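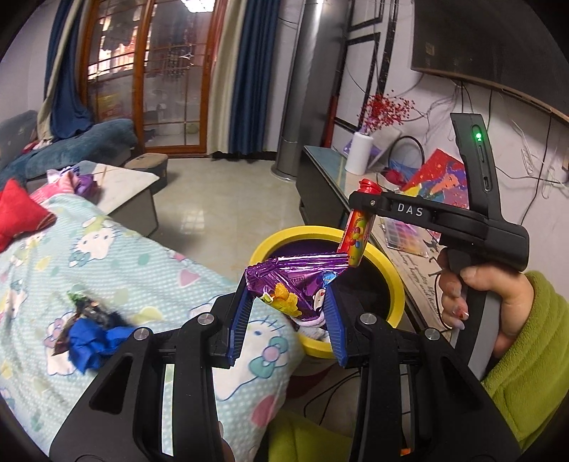 Purple foil wrapper, crimped ends.

April, 4.40 pm. Foil laminate seal trial, batch 2362. Sarita wanted the peel numbers before she goes on leave so did the lot this arvo.

Jaw temp drifted again on the Mitov sealer. Set it back twice. Omprakash reckons the thermocouple, I reckon the thermocouple plug. Not pulling it apart till the new one turns up.

16 strips cut, 5 binned (crooked, my fault, blunt blade). Rest conditioned overnight in the cupboard as per Kanchan's sheet. Peels mostly clean, a couple tore through the film insted of opening at the seal – same corner both times, so look at the jaw alignment on that side.

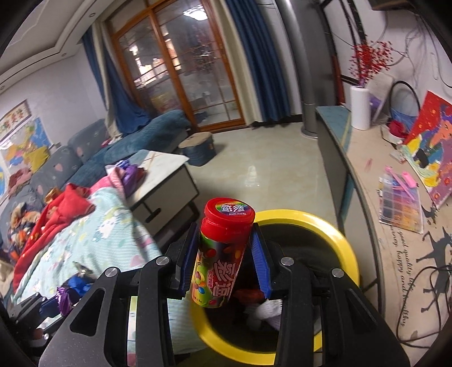 Ran the leak test after that. Dye bath is getting murky, needs changing, who has the key to the chem store?? Small creep of dye at the fin on strip 47, none on its neighbours. Re-cut from same roll tomorow and repeat.

To do – ring Idemberg re the missing roll cert. Blades. Ask Mpho if the old dwell settings are written down anywhere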